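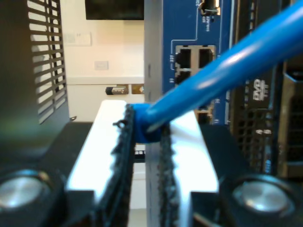 Chapter 28
Cables and Connectors

A network is only as good as the leads that join it. In this chapter you will learn how an Ethernet cable is made up, how to fit and remove one without damage, and how to label both ends.

Most leads have a boot – a plastic sleeve that covers the join between cable and plug. Always hold the lead here. Pulling on the cable strains the wires inside.

Before you start, read the Premon office case on the next page. Debora Fabbri had 300 leads to replace and no labels to work from.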